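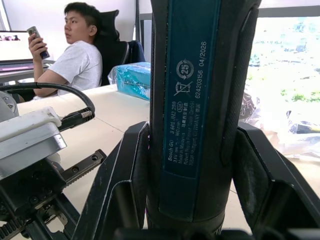
Maintained by the Records Editor, Pacheco Rolling Stock Archive

Flostley Locomotive Register: data card

Release date: 23 January 2024

Contents

The register is a single table of steam locomotives that worked on the Brulis and Clurari lines. It has 525 rows. Each row is one locomotive in one condition as built or rebuilt, so an engine that was given a new boiler of a different type has more than one row. Engines that only had a like-for-like boiler change keep a single row.

A second table, boilers, holds 142 rows and is joined to the first by boiler_id. Boilers moved between engines at general overhaul, and the join gives the boiler carried when the engine entered the condition described. It is not a full history of boiler swaps.

Files

locomotives.csv
boilers.csv
sources.csv
CHANGES.txt

All files are UTF-8, comma separated, with a header row. Empty cells mean the value was not found. A zero is a real zero.

Main fields, locomotives.csv

loco_id: register key. Stable between releases.
running_no: number carried on the cabside, stored as text. Leading zeros are kept.
lot_no: works order. Blank for engines bought from contractors.
wheel_arr: Whyte notation, with a T suffix for tank engines.
cyl_bore, cyl_stroke: inches, decimal.
wheel_dia: driving wheel diameter over new tires, inches.
weight_wo: weight in working order, long tons. Tender excluded.
built, withdrawn: year, or year and month where the engine card gives it.
boiler_id: key to boilers.csv.
source_id: key to sources.csv.

Main fields, boilers.csv

boiler_id: register key.
pressure: pounds per square inch, as certified when new.
grate_area: square feet.
heat_tubes, heat_firebox, superheat: heating surface in square feet. The superheat field is blank for saturated boilers.
drawing_no: general arrangement drawing, where one survives.

Sources

Values come from the Flostley works order books, the engine cards and the boiler register. Where the order book and the engine card disagree, the engine card is used and the flag column is set to C. This applies to 93 rows. Most of the differences are in the withdrawal month, and a few are in cylinder bore, where the card records a later rebore.

Known problems

The order book for the last Clurari tank engines is missing. Their lot numbers were taken from a drawing office list and are flagged D.

Heating surface was measured on the fire side up to a change in works practice and on the water side after it. The figures are given as recorded and have not been converted. Do not compare tube surface across the two groups without checking the basis column.

Weights for 5 engines were copied from the diagram book and are probably estimates made before construction. They are flagged E.

Changes in this release

Split running_no and name into separate columns.
Corrected wheel_dia for the Brulis mixed traffic engines, which had been entered over worn tires.
Removed duplicate rows created by the May import.

Corrections

Send the loco_id, the field, the proposed value and a page reference. Corrections without a source are held until one is found.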